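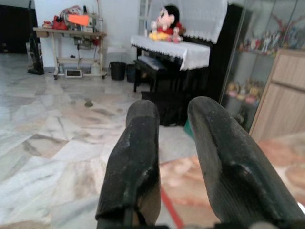 Photo: Lilibeth Saludo / Edilel

Robot Learning > Methods > Chapter 6

Print this page | E-mail this page

6. Learning from Demonstrations in Homes

Chapter 5 dealt with policies trained and tested at a single lab bench. Those policies often fail when the table, floor, or lighting changes. This chapter covers a method that gathers demonstrations in homes and trains one policy on all of them.

We follow the Belay study, led by Mylene Bautista and Kittipong Inthanon. The team collected 250 demonstrations of table setting and clearing. Each one was recorded from the head and from the wrist, and the two views were kept together with the joint positions.

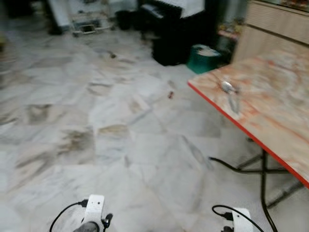 Figure 6.1 Head view of a tiled floor, with a spoon on the folding table at right.

The head view shows where things are in the room - furniture, floor, the edge of a table. It can be blurred when the head moves. Bautista and Inthanon did not discard blurred images in training, and Section 6.3 compares their results with a policy trained on sharp images only.

The wrist view matters most in the last part of a reach, when the arm may block the head camera. 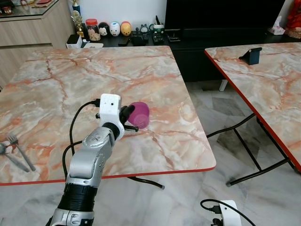
Figure 6.2 Gripper holding a pink plastic cup on its side over a marble-patterned table.

A grasp like the one in Figure 6.2 leaves a choice open. The cup must be turned before it can stand, and demonstrators turned it at different points. Averaging their motions gives a path that none of them took. Section 6.1 begins with this problem.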